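Search this site Enter keywords Go

Home | Courses | Handouts | Staff | Contact

Packaging Basics, Handout 2: the phone carton

Notes by Mayuree Srithong. Bring these to the bench session, I won't have spare copies.

Rigid cartons. Tall, slim, flat faces. Most of what we say today goes for any small boxed product – phones, watches, ear buds – but phone boxes are the easiest to get hold of so we use those.

Front face first. One picture, one name, not much else. The picture does the selling from across the shop, the name does it up close. Name low on the face is common now. Think about what happens to it when the box sits in a shelf tray with a lip. Berchtold lost the whole bottom line of text that way, see reading pack. 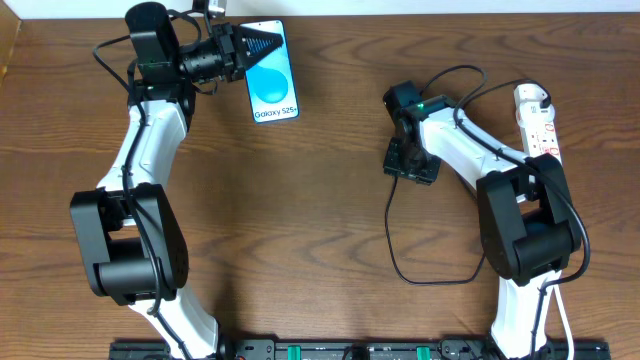 Color. Light faces show scuffs and finger marks less than black ones but they yellow quicker in a window. Gloss on a light blue or white looks clean, scratches at the corners tho. Always check corners under a side lamp.

Handling. Pick up by the edges, never by teh printed face. Tilt it, look along the surface. Write down dents before you open anything.

Lid fit – the slow drop. Hold the lid, let the base slide out by its own weight. Kamimitz samples vary a lot. Time three drops each and note the middle one.

Size: our practice blank is 155 mm tall. Measure outside, then inside, wall thickness is half the diffrence.

For April: read the Tisterholm chapter up to the part on inserts. Skip the Ploltik case, out of date.

Bench work is 15 percent of the grade. Work in pairs, one sheet per pair, both names on it.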